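Evport workshop's two-armed robot gets to grips with small blue pegs

The shared workshop in Wullham has had a laser cutter, a kiln and a long argument about the kiln. As of April it also has a robot with two arms, two hands and a working relationship with a board of small blue parts that could fairly be called strained.

The machine is named Radu, and it lives on a dark table at the back of the Evport workshop on the east side of town. Stela Avram started building it at home and moved it over when her dining table stopped being available for dining. She puts the cost so far at almost 2,000 dollars, a figure she gives quickly and then changes the subject.

Most evenings Radu practices on a white board fitted with raised plates. The job is to pick up a part and put it where it belongs. A four-year-old can do this in under a minute, and one did at the last open house, to applause that Avram describes as "louder than it needed to be."

"Everybody wants to know if it can fold laundry," she said. "It can hold a peg. Some nights it can hold a peg and then let go of it in the right place. I'd like people to be more excited about the letting go." 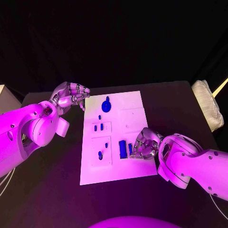
Radu at the practice board, right hand down among the blue parts and left hand waiting its turn.

The hands took the longest. Avram went through three sets of fingers over the winter, the first of which closed nicely and declined to open. The present pair have jointed metal fingers and have been behaving, apart from one week when the left hand would only work if the right hand was moving too. She fixed that by reseating a connector, after two days of rewriting code that had been fine all along.

The software that plans the movements is called Endus, which Avram wrote herself and named after a typo. It keeps a log of every attempt. By last Saturday the log stood at 500 tries at the pegs, with 134 marked as successes. She has looked into whether a peg that falls over and rolls into the correct spot should count. It does not, although she admits the early numbers were kept under a more generous system.

Other members have been mostly supportive. The bookbinding group has asked that the arms be switched off during its sessions, on the grounds that the motors hum at a pitch close to somebody's hearing aid. The woodturners have offered to make it a hat.

Avram has her eye on 400 successes by the end of summer, after which she plans to swap the pegs for nuts and bolts, and possibly start on the other end of the table. She is also looking for someone who knows about wrist joints and has Tuesday nights free.

Radu can be seen at work most weekdays from 7 p.m. Visitors are welcome to watch and are asked not to put the pegs in for it.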